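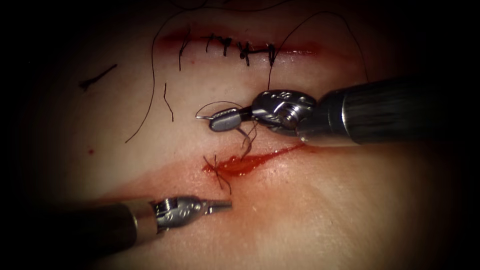

Posted by Tracey Heywood
Wednesday, April 5, 2023

Home late, feet up, cold pasta on my lap, and I want to get this down before it all turns to mush in my head. Grippers day! I have been looking forward to it since we got the second set of tips through customs, and it went better than I had any right to expect after the week we've had.

So, the plan was to put the Retton needle driver up against the Vemard one on the same arms, with the same controller settings and the same kind of pad, and just sew. Simple interrupted stitches in black thread, over and over, until my thumbs gave up. I said I'd do 20 with each. I got through all the Retton ones and 2 short of the full lot with the Vemard, and then I bent a needle and took that as a sign to go eat something.

The Retton is the one I learned on, so I'm biased (I know, I know). It closes with this lovely firm little bite and then it stays closed. You can swing the wrist right over and the needle sits there as if it's been glued in. What I don't love is letting go. There's a lag between me opening my fingers at the console and the jaws opening at the other end, and when you're in the middle of a knot that lag feels like a week. I kept pulling before it had released and dragging the thread along with me.

The Vemard lets go beautifully. Quick, clean, no argument. But the needle rolls in it! Only a little, only when the tip meets some resistance, but then you come out of the far side of the wound a hair off from where you aimed and the whole stitch sits crooked. I found myself squeezing harder on the handles to make up for it, which does absolutely nothing except make your hand ache. I've got a sore spot at the base of my thumb as I type this.

And oh, the thread. I left my tails way too long in the morning and spent half the session chasing loops. A long strand will find every single thing on the pad you don't want it to find.

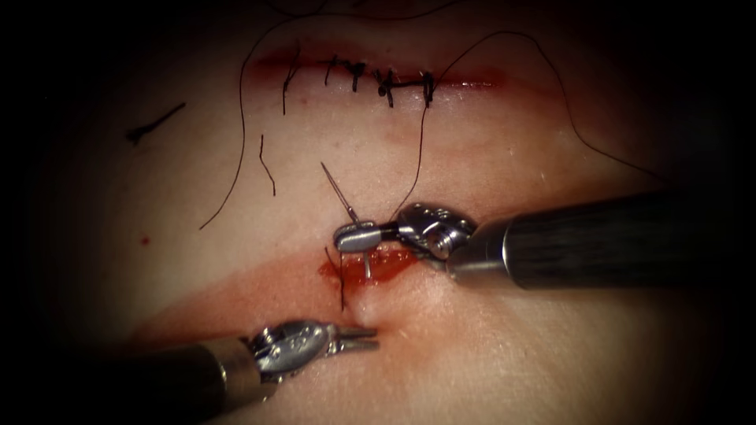

I'd like to try trimming the thread much shorter before I start next time, and see whether that changes my mind about the Vemard, as some of what I was blaming on the jaws may have been plain old untidiness on my part.

The left hand was the surprise. I'd asked for the plain grasper on that side and hardly thought about it, but I ended up leaning on it all day, pressing down next to the cut to steady things or just parking it close by, ready for the catch. Note to self - the left one needs its own comparison. I only ever fuss about the right.

Controller stuff, quickly, before I forget. We ran with the Gautam filter at 29 all day. I had a go at 100 over lunch just to see, and it was like sewing through syrup, very smooth and very late. Back it went. Camera was fine. The view goes dark toward the corners and I lost my left shaft in the gloom a few times, so I want the light moved or opened up a bit before we do this again. I wrote that on the whiteboard in big letters.

The Prondeck tips should be here in May, and I'm told they have a different pattern cut into the jaws, which might be just the thing for the rolling. I'm trying not to get my hopes up. My hopes are up.

Right, pasta's gone. Hot water bottle for the thumb, then bed. Must remember to order more needles in the morning, and the smaller size too.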